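Print this article
E-mail this article

Two addresses, one town

Families who left the Ladado valley are still counted as residents by the council they can no longer visit

At seven in the morning, before her shift at the bakery, Sheyla Montoya telephones her mother-in-law, who lives three floors above her in the same apartment block. In Ladado the two women had houses on opposite sides of a lane and spoke across it. The telephone call is a habit formed in the first winter after the dam wall at Drirham was declared unsafe and the valley below it was cleared.

Montoya, 60, was among the residents resettled in Berka, a rail town on the plateau. The housing authority leased 24 apartments there for households from Ladado and placed others further south. The leases were written for two years and have been extended twice. The present extension ends in June, and tenants have been advised that a decision on the next term will be communicated in writing.

Under the Displaced Residents Ordinance, a household may keep its registration in Ladado while drawing services from the municipality in which it lives. The arrangement was intended to protect voting rights and property claims. It has also meant that a family enrolling a child at school, or renewing a driver's licence, must deal with two offices, each of which may ask for a certificate issued by the other.

"I pay for my garbage collection in one place and I vote in another," Montoya said. "When the nurse asks where I live, I have to ask her which form she is filling out." 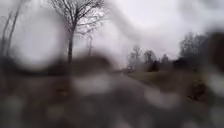
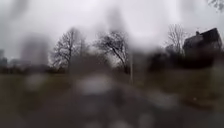
Bare trees under an overcast sky.

The Ladado council now sits in rented rooms in Alemneh, beyond the boundary of its own district. It continues to pass a budget, to maintain the cemetery road and to publish a monthly bulletin, which is mailed to every registered household. Recent issues have carried notices on well testing, a list of deaths and the schedule for supervised visits to the valley. Each visit lasts four hours, and visitors must be over the age of 15.

Attendance at the visits has declined. Council staff attribute this to the distance and to the advancing age of many former residents. Others have told the council that they no longer wish to see their homes in their present condition.

Engineers engaged by the regional government have recommended that the dam be lowered, at which point the upper part of the valley could be reopened. The lower streets, including the lane where Montoya lived, would remain closed. The council has asked that residents of those streets be offered building lots on higher ground. In a survey conducted by mail, 200 households said they would consider such an offer.

Montoya did not return the survey. Her son has bought a house in Berka, and her granddaughter, who is 7, has no memory of the valley. She has kept her registration where it is. The bulletin arrives near the end of each month, and she takes it upstairs when she has finished with it.

Reader comments

plateau_reader: My parents are in the southern group and their lease letter has a different end date. Could the authority please publish all of them in one place?

M.T.: The cemetery road was gravelled last fall and it is in good shape. Credit to the council for that.

Former lower street: Building lots are fine for people who can still build. I would have liked more on compensation for those of us who can't.

Related articles
Alemneh council rooms: who pays the rent?
Lowering the Drirham dam: the options under review
School buses added for Berka's north side
Letters: Our readers on the visit schedule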